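About the Jeltier Children's Nerve and Muscle Clinic

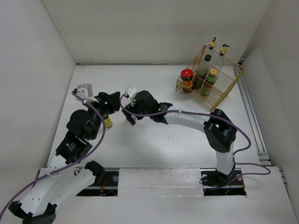

Two robotic arms over a white floor panel

We're a small clinic on the second floor of the Wieczorek Building, and we look after children and teens with weakness in their arms or legs, whether it came on after an illness or has been there from birth. Our team has 3 doctors and 8 therapists, and between them they see 700 families a year (some from right here in Dramach, plenty from much farther away!).

First visits are long, so please bring snacks, a favorite toy and every question you've been saving up. Brothers and sisters are always welcome too. On Tuesday we stay open until 8 for parents who can't get off work.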